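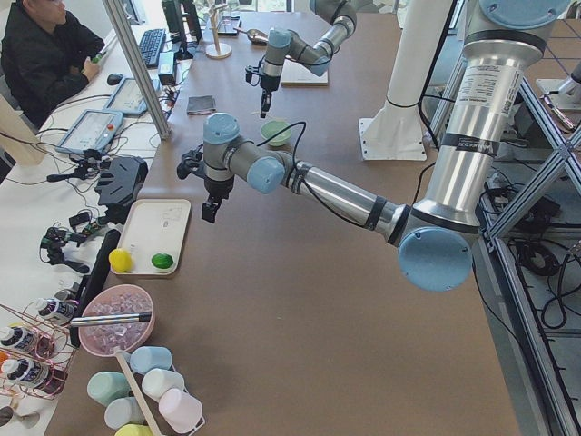
슬라이드 1. 내년 장비 예산, 뭘 먼저 사나

인사 짧게. 이름, Ornura 장비기획. 발표 20분, 질문은 끝에.
오늘 할 얘기: 로봇 팔 두 대짜리 작업 셀 하나 꾸리는 데 돈이 어디로 가는지. 팔 값 얘기는 일부러 뒤로 뺌.
화면에 띄워놓고 말할 것: 팔 두 대, 티치 펜던트도 두 개. 책상에 놓인 자리까지 예산에 들어가야 한다는 얘기로 연결.
(여기서 너무 오래 끌지 말 것. 리허설 때 4분 넘김)

슬라이드 2. 견적서에 안 나오는 줄

작년 견적서 보면 제일 큰 글씨가 팔, 그다음 그리퍼. 나머지는 "기타" 한 줄.
그 기타가 문제. 프레임, 브래킷, 케이블, 전원, 소형 카메라, 클램프, 책상, 모니터.
알루미늄 프로파일은 미터당으로 보면 싸 보임. 절단비, 대각 보강재, 체결 부품 붙이면 얘기 달라짐. 견적 받을 때 꼭 조립비 포함으로 달라고 할 것.
케이블은 길이를 실측하고 주문. 도면 보고 주문하면 짧거나 남거나 둘 중 하나. 우리는 남는 쪽. 남은 건 바닥에 말려 있음.
케이블 트레이 예산 따로 잡기. 작년에 뺐다가 후회함.

슬라이드 3. 숫자

소모품이랑 잡자재 합쳐서 품목 187개. 한 번 읽고 넘어가기, 청중이 적을 시간 주기.
이 중에 단가 높은 건 별로 없음. 발주 건수가 많아서 사람 시간이 들어감.
부대비용 약 2,600만 원. 팔, 그리퍼 제외한 금액이라고 꼭 말할 것. 지난번에 빼먹어서 오해 생김.
환율 얘기는 질문 나오면.

슬라이드 4. 작업 물건도 장비다

이 부분 재무팀이 제일 싫어함. 그래도 넣음.
플라스틱 컵, 컵 걸이, 그릇, 쟁반, 공, 얼음 스쿱. 이런 걸 비품으로 올리면 승인 경로가 달라져서 본체보다 늦게 옴. 팔은 와 있는데 집을 물건이 없는 상황.
해결: 작업용 물건은 셀 단위로 묶어서 한 건으로 품의.
얼음은 별도 항목. 제빙기 살지 사다 쓸지 아직 미정. 얼음 쓰는 작업이면 물받이, 걸레, 전원부 방수 덮개까지 같이 봐야 됨. 전원 어댑터 위치도 미리 정하기.
같은 물건 여벌로 사두기. 색 단종되면 다시 맞추기 힘듬. 컵은 색별로 여벌.
병 걸이처럼 금속 와이어로 된 것들은 사기 전에 그리퍼 손가락 폭부터 재기. 온라인 상품 페이지 치수 믿지 말 것.

슬라이드 5. 업체 비교

Telutberg: 납기 빠름, 설치 포함. 대신 펜던트 예비품이 패키지에 없음.
Prernport: 본체 싸게 부름. 교육비 별도, 출장비 별도. 합치면 비슷해짐.
Salinas: 프레임 전문. 로봇은 안 팜. 상판 구멍 가공까지 해줘서 기둥 받침판 볼트 자리 따로 안 뚫어도 됨.
결론은 아직 없음. Danilo Baluyot 님이 세 곳 다 견적 다시 받는 중이고 발표 전에 오면 표 교체.
특정 업체 편드는 느낌 안 나게 말하기!! 객석에 업체 사람 있을 수도.

슬라이드 6. 자리와 사람

바닥 면적 계산할 때 팔 도달 범위만 넣는 팀 많음. 운전자 책상, 의자 빼는 공간, 펜던트 놓을 데도 넣을 것.
우리 배치는 책상이 작업대 바로 옆. 장점은 가까움. 단점도 가까움. 안전 담당이랑 먼저 협의하고 배치도 확정. 비상정지 버튼은 앉은 자리에서 손이 닿는지 직접 앉아서 확인.
인건비: 셀당 운전자 한 명으로 잡았음. 교대 들어가면 다시 계산해야함.
Mỹ Lã 님 의견, 카메라 정렬하고 재보정하는 시간도 인건비에 넣자. 동의. 이번 안에 반영함.

슬라이드 7. 구매 순서

1. 전기, 바닥, 상판
2. 프레임과 기둥
3. 본체 발주 (납기 제일 김, 계약은 1번이랑 동시에 시작)
4. 카메라, 브래킷, 케이블
5. 작업 물건 묶음

순서대로 읽지 말고 3번만 강조. 계약이랑 입고 시점이 다르다는 거.
예비품은 12월 안에 발주 넣어야 올해 예산으로 처리됨. 이월 안 됨, 재무 확인함.
예비품 우선은 그리퍼 손가락, 그다음 손목 쪽 케이블. 손목 회전하면서 제일 많이 꺾이는 구간이라 견적에 두 벌씩.

슬라이드 8. 우리가 틀린 것

첫해에 유지보수 계약 안 함. 두 번째 해에 부랴부랴.
책상을 셀 예산에서 뺐음. 총무팀이랑 세 번 회의.
조명 예산 0원. 카메라 쓰면서 조명 0원이 말이 되냐는 소리 들음. 맞는 말.
(여기서 웃으면 좋고 안 웃으면 그냥 넘어감)

슬라이드 9. 질문

예상 질문: 한 대로 시작하면 안 되나 → 됨. 단 상판이랑 프레임은 두 대 기준으로 사는 걸 권함. 나중에 뜯는 값이 더 듦.
예상 질문: 중고는? → 보증 범위랑 펜던트 포함 여부 확인. 펜던트 빠진 매물은 총액 다시 계산.
예상 질문: 리스는? → 검토만 했음. 자료 없음, 메일로 답하겠다고 하기.
품목표 파일은 요청하는 분께 따로 발송. 명함 챙길것.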